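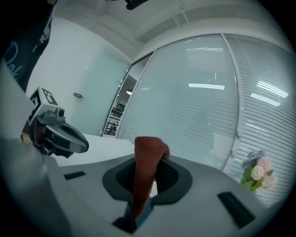 The bus to Prutau takes its time, and I'd picked the seat over the wheel, so by Lehner I couldn't feel my knees. I had my aunt's accordion on my lap in its case, all eleven stone of it, or so it felt. She'd left it to me in her will along with 82 jars of plum jam and a note saying I was to play it at the May fair.

I should say that I don't play the accordion. I told her once, when I was nine, that I liked the noise it made, and she must have kept hold of that for all those years.
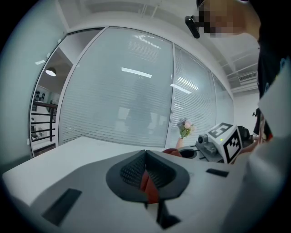

Posted in Short Stories, February 10, 2023

Anyway, the fair. It's held in the field behind the old Dretik mill, and there were 500 people there if you believe the woman on the gate, who had a clicker and a very loud voice. I'd learnt one tune. It was a waltz, sort of, and I'd learnt it from a book with the last page torn out, so it just went back to the beginning whenever I ran out of notes.

They put me on after the brass band and before the sheep. I sat on a hay bale, undid the straps and pulled, and the thing let out a groan like a cow in a tunnel. A baby started crying. I pushed it back in – another groan, slightly higher – and then my fingers found the waltz and off we went.

I got round it four times. On the third go an old man in a green hat began humming a bit that wasn't in my book at all, over the top of mine, and a few of the others joined in, and I thought, oh, so that's how it ends! I went for it and missed, and had to go round again to have another try.

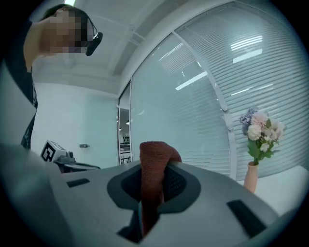 The Way Home

I missed the last bus, of course. The old man in the hat gave me a lift as far as Lehner in a van that smelt of onions, with the accordion wedged between us. He said my aunt always missed that bit too. I gave him two jars of the plum and he asked, very politely, if I could make it three.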